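3. Pairing of underweight monkeys after quarantine

3.1 Animals and housing

The records used in this section come from two rescue centres, Prusby and Plusdale, which receive young mona monkeys taken from private homes and roadside sellers.

Figure 1. A hand-held gripper with two yellow fingers, and a hand holding a black device upright. 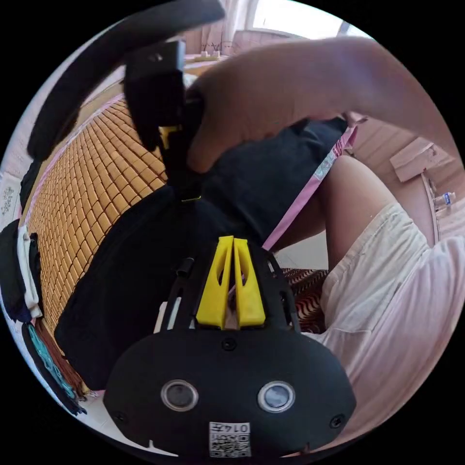 Both centres keep a new animal alone during quarantine, and both use the same intake form. In total 118 intake forms were complete enough for analysis. Of these animals, 61 were judged underweight by the veterinarian on the day of arrival, and it is this group that we discuss in the present section. The remaining animals are treated in Section 4, where the question is different and concerns mainly the release groups.

We should say first what is meant by underweight. No good growth curve exists for monkeys of this species raised in private homes, and the age on the form is often only the opinion of the last owner. For this reason we did not use body mass alone. The veterinarian gave a body condition score by touching the spine, the hips and the muscles of the thigh, following the scale that is called the Munshi scale in both centres. It has five points, and animals with score one or two were put in the underweight group. The scale was made for use inside the centres and it has not been tested against other scales. The scoring at Prusby was done by Efua Lamptey and at Plusdale by Ebenezer Acheampong. Before the work began they scored the same animals together until they agreed on how each point should be used, but after this they worked separately, and a slow drift between the two cannot be excluded.

During quarantine each animal had a cage with a sleeping box, a cloth that was changed daily, and branches fixed at two heights. Monkeys which could not yet take solid food were given Brorix milk powder by syringe, later by a small dish. Keepers were asked to limit handling to feeding and cleaning. This rule was followed more strictly at Plusdale, where the quarantine building is far from the public path. At Prusby the building stands beside the kitchen, and the younger animals heard people for most of the day.

3.2 Choice of partner

An underweight monkey was paired with one other animal when the quarantine tests were clear. The partner was chosen by the head keeper, and we did not interfere with this choice. It would have been better for the analysis to assign partners by lot, but the keepers considered this unsafe for weak animals and we agree with them. In practice the partner was usually an older juvenile female with a calm history. In a few cases an adult female was used, and where no other animal was available two underweight juveniles were put together.

Introduction was made in steps. The two cages were placed side by side with mesh between them. If both animals ate normally and sat near the mesh, the door was opened for a short time under the eyes of a keeper. The time was then made longer until the animals also slept in the same cage. Keepers could go back one step whenever they wished, and they wrote the reason on the daily sheet. The most common reasons written were chasing, food taking and loud calling at night. Loud calling was more difficult to interpret than we expected, as some pairs called much when they were together and even more when they were separated.

3.3 Feeding and weighing

Food was offered in two places in the cage so that one monkey could not guard all of it. Weighing was done with a hanging box in which a piece of banana was placed. Most animals learned to enter the box without being pushed. Animals that refused were not caught for the purpose, and their weight is missing for that day. Missing weights are therefore more frequent in the shy animals, and this should be remembered when the curves in Section 5 are read.

The diet was not the same in the two centres. Prusby receives market vegetables as a gift and the mixture changes with the season. Plusdale buys a fixed list. We asked both centres to keep the amount of leaf and protein stable during the study, and from the kitchen notes it seems that this was done, with the exception of one period in August when the road to Prusby was flooded and the keepers used stored grain.

3.4 Observations of behaviour

Behaviour was recorded from a hide by Kwesi Amoah and Etornam Frimpong, who changed centre each week. They noted the distance between partners, grooming, play, shared resting, and self-clasping, by which we mean that the monkey holds its own body with the arms and rocks. Tomomi Sakamoto prepared the recording sheet and checked a part of the entries against the keeper notes. She did not know the body condition score of the animals when she did this.

Self-clasping was recorded in many of the underweight monkeys while they were alone. After pairing it became less frequent in most of them, and in several it was not seen again before the end of recording. We do not claim that the partner was the cause. The animals were also older by then, they had been fed well, and they knew the place. In a rescue centre these things come together and cannot easily be separated. A group kept alone for comparison was not possible for reasons of welfare.

The first grooming was in nearly all pairs given by the partner and received by the weak animal. When the direction turned, the keepers often wrote on the same sheet that the weak animal had begun to eat in the open part of the cage. We had not planned to study this, and the sheets do not give the hour for both events, so the order of the two remains unknown. A new sheet with a column for the hour has been in use at both centres from 23 Dec 2023.

3.5 Pairs that were separated

Five pairs were separated for good. In three of these the partner took food again and again, although it was offered in two places. In one pair the older female was wounded at the hand, and in the last one the weak animal fell ill and had to return to the clinic. All the separated underweight animals were later given a second partner by the same steps, and their records are kept under the first pairing date in the tables that follow.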